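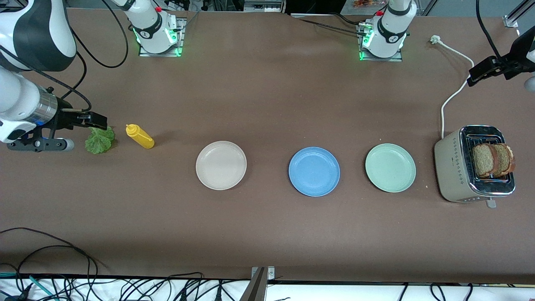 So the new Huvavham single came out at midnight and I have now played it so many times that I could sing you the bridge backwards. I was supposed to be asleep by eleven (Monday, work, all of that) but I stayed up with my headphones on and the lyric video open, and oh my gosh, the second verse! It's slower than anything on the last record and the drums don't even come in until she's halfway through. I was on my fourth listen when I got hungry, and by then all I could think about was bread in a toaster, a leaf of lettuce and whatever was left in the yellow squeeze bottle, so there was a sandwich at one in the morning. No regrets.

The fan board went completely wild, of course. By the time I'd finished eating there were 1,456 comments on the main thread and I read a lot more of them than I should have. Half the people think the song is about leaving Follenitz, where the first album was recorded, and the other half think it's a breakup song. I'm in the Follenitz camp. She sings about "the river road" twice and you don't put a river road in twice for a boy!!

Then there's the tour. Only a handful of dates so far and the closest one to me is at the Mollel, in April. I've been there once, for a band I didn't even like that much, and I still remember how close we were to the stage. It's a tiny room, I think they let in some 300 people, and the balcony is so low you can practically drip soda on the singer. Tickets are 70 dollars, which made me gulp a little. I have 200 set aside for "fun" until spring, so that leaves enough for the bus and maybe a T-shirt if I skip the popcorn at the movies for a while.

Evine is opening! I forgot to say that. I only know two of their songs, the one from the commercial and the sad one with the whistling, so that's my homework this week. If anyone reading this has a favorite, leave it in the comments and I'll make a playlist.

What else. I still haven't watched the last episode of the show because I can't handle it ending, so please, no spoilers. I did see the clip of the two leads laughing on the couch and I've watched it more than once, fine, a lot more than once. Her sweater was so cute.

Tickets go on sale at ten tomorrow and I have a meeting at nine thirty. I'm going to keep my phone under the table and hope the page loads. Okay, one more listen and then bed.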